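26/12/2022
By Edivaldo Rocha

Mesville Library Prepares to Lend More Than Books

The Mesville Public Library will open its equipment lending collection to all cardholders in February, following a trial period at the Surnard branch. The collection consists of household and outdoor items that residents may borrow on the same card they use for books. Marlene Batista, head of circulation, discussed the program and the questions the library has received from the public.

Ms. Batista said the idea came from requests made at the front desk. "People were asking whether we had a projector, or a sewing machine, or a tent they could take for the weekend," she said. "We kept a list of those requests, and after a year the list was long enough to bring to the board."

The trial began with 70 items, most of them donated by residents of Surnard and Jutside. Staff recorded 357 loans before the end of the trial. Camping gear and canning equipment were borrowed most often. Musical instruments had fewer borrowers, although Ms. Batista noted that they were kept for the full loan period in almost every case.

"A book comes back and you look at the cover and the spine," she said. "A pressure canner has a gasket, a gauge and a manual, and all of it has to be there for the next household." Each item now carries a card listing its parts, and the borrower and a staff member go over the card together at checkout and again at return.

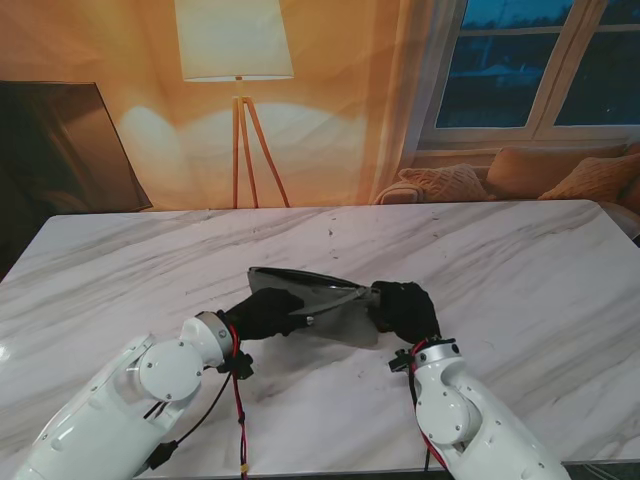
Loan Periods and Fees

Items will be lent for two weeks and may be renewed once if no other cardholder has placed a hold. Borrowers may have up to four items at a time. There is no charge for borrowing. Late fees will match those already in place for films, and the library will ask for the cost of repair only when damage goes beyond ordinary wear.

Asked whether the fee policy might discourage some families, Ms. Batista said the matter had been discussed at length. "We settled on repair cost, never replacement cost, for anything that can be fixed," she said. "A family should be able to borrow a sewing machine without worrying about a bill they can't pay."

Residents of Jutside may request items for pickup at their own branch. Delivery between branches takes place twice a week, and large items such as canopies must be collected from Surnard. Donations are accepted at the Surnard service desk during regular hours. Electrical items must be in working order and have their original cords.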